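The Laminated Sheet

I have written a lot of rules in my life. Rules for a shared kitchen, rules for a band that played two gigs, rules for a dog who could not read. None of them were followed. So when it fell to me to write the house rules for our robot work at Wukico, I knew what I was in for.

The job itself sounds like something you'd give a bored six-year-old. Plates, a rack, some toy vegetables, an arm. 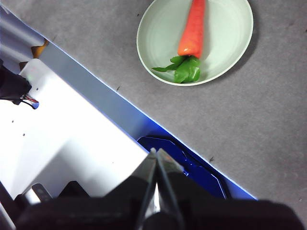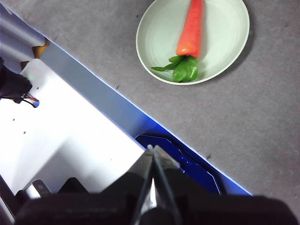

Plates and pretend groceries, part of a working day.

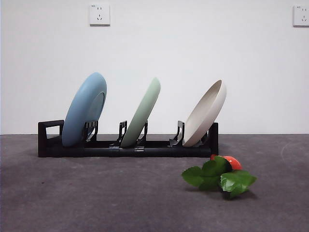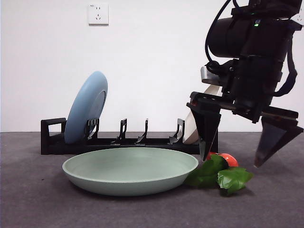

The first draft ran to eleven pages. I was proud of it. It had a glossary. Teguh Goh read it standing up, handed it back, and asked which page he was supposed to look at while the arm was moving.

That was fair. The second draft is one sheet, laminated, and it has lived through two coffees so far. Most of it is the stuff any sane shop would have. Know where the stop button is before you power up. Say "live" out loud before you enable the arm, even if you're alone and feel silly. Hands stay out of the reach area while it's enabled, including when a tomato has rolled somewhere annoying. Especially then. The tomato is the whole reason people reach in. Something small goes wrong, your hand wants to fix it, and your hand did not read the sheet.

The speed rule was a fight. We cap it at 60 percent for anything new, and you have to get through 90 clean runs of a task before you can ask for more. Someone always wants to know where 90 came from. I picked it. I could tell you a story about confidence intervals, but I was eating a sandwich at the time and it seemed like a decent number. What I will defend is having a number at all. Before that, the test for going faster was "feels fine," and things feel fine right up until a plate goes across the room.

Then there's the reset rule, which people hate most. Between runs you put things back somewhere new, and you don't get to put them where you know the arm does well. We had a set of 3,000 runs, the one we called Gomus, and it looked wonderful until we went through it and saw that the plates kept landing in the same few spots. People are tidy. Given a tabletop and a long afternoon, everybody builds themselves a little groove. We recorded another 3,000 with the placements drawn from a list, and morale dipped, and I bought donuts.

Logging failures is on the sheet too, in bold. If the gripper drops something, you mark it dropped. You don't mark it "operator ended early," which was the most popular category for most of December and which I have since removed from the menu. I don't think anyone was lying. It's just that a drop feels like your fault and an early end feels like a decision.

The folks over at Likel have a much nicer rulebook than ours, with diagrams. I asked if I could borrow some of it and they sent me the whole thing, along with a note saying that their own crew mostly goes by a sticky note on the monitor. I found this very soothing. The sticky note says STOP BUTTON IS ON THE LEFT.

Ours is on the right, which brings me to the one rule I added after everybody had signed off. Same side on every station, no exceptions, and that includes Sinaga, the bench by the window that got set up backward because of where the power was. It took a whole morning of moving cables and some language. Teguh pointed out that people who work there all day know perfectly well where the button is. They do. I'm writing it for whoever is covering for them, at four in the afternoon, thinking about dinner.

I still think the glossary was good. It's in a drawer if anyone wants it. The next revision is due once we agree on what counts as a clean run if the plate goes in the rack but leans on its neighbor, and we have been disagreeing about that for longer than it took to write the other rules. I say it's clean. Teguh says I wouldn't load my own dishwasher like that, but he hasn't seen my dishwasher.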